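I went to the annexation hearing on Friday evening, mostly because my street would be on the wrong side of the line if it passes. I had planned to stay an hour. I got home close to midnight.

For anyone who doesn't live out here, the question is whether the town of Brimesell should take in the unincorporated land along its south side, which everyone calls Vestergaard after the old farm. There are 600 parcels in it. We pay county taxes, we have county roads, and we get our water from Brimesell at the out-of-town rate. The town council says that if we use the water we should be inside the limits. Most of my neighbors say they already pay extra for the water and would like to be left alone.

I have gone back and forth on it. I signed the petition against annexation in August and I'm less sure of it now than I was then.

The hearing was in the middle school gym, with the bleachers pulled out on one side only. Council chair Marcela Halás ran it. She gave each speaker three minutes and held everyone to it, including her own members, and I will give her credit for that. The petition was handed in at the start. It has 1,472 names on it. The clerk said they would be checked against the voter rolls, and a few people booed, which I thought was silly. Of course they should be checked.

Bjarke Bergmann presented the town's case. He had the sewer maps and a chart of what the out-of-town customers pay now against what they would pay inside the limits. On water alone we would come out ahead. On property tax we would not, and the chart put the two on separate pages, so you had to flip back and forth to see it. Someone asked him to put them together and he said he would post a combined version on the town site. As of tonight it isn't there.

Then Valdemar Hedegaard spoke for the county. The county is against annexation, and the reason is money, although he took most of his three minutes to get there. If Vestergaard goes, the county loses our share of the road levy and keeps the bridge on Jindville Road, which needs work whoever owns the land around it. I had not thought about the bridge before. I drive over it twice a day.

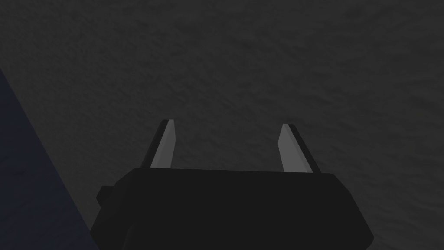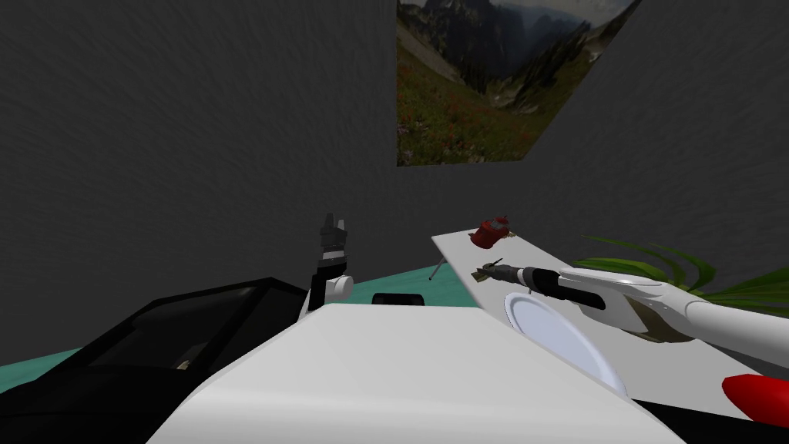 Preben Kvaran wrote to me after I sent him my notes and said I was being too easy on the county. His point is that the bridge has been on the repair list through four budgets, and that losing the levy is a poor argument from people who had the levy all that time and didn't fix it. He also thinks the petition should have asked for a vote of the residents and not for the council to drop the plan, because a council that drops a plan can pick it up again next year. He may be right on both counts.

I went back and read the petition again. It does say "withdraw." There is nothing in it about a vote. I should have noticed that when I signed.

As I understand it, the council has two ways to go. It can annex by ordinance, which takes a majority of its own members and a second reading. Or it can send the question to a ballot, in which case there are separate counts inside the town and in the affected area, and both have to pass. The last time Brimesell held a ballot on anything, 2,041 people voted in the whole town. Vestergaard has maybe half that many voters, so the separate count matters a great deal to us.

Halás was asked directly which way she leans. She said she would wait for the written comments. Poul Holst, who is also on the council, said he would not vote for an ordinance without a ballot, and that got the only real applause of the night. It is one vote out of seven, but it is on the record now.

The part that bothered me most was the fire coverage. Today we are served by the county station on the Jindville side. Under annexation we would move to the town station, which is farther from my end of the area. Bergmann said response times would be "comparable." He was asked for a number and did not have one. I have sent in a written comment asking for it. The limit is 500 words and I used fewer than half of them.

Written comments are open until the second reading. You can drop them at the clerk's window or mail them in — email is not accepted, for reasons the clerk could not explain when I called. Put your parcel number at the top if you have it. It's on your tax bill, upper right.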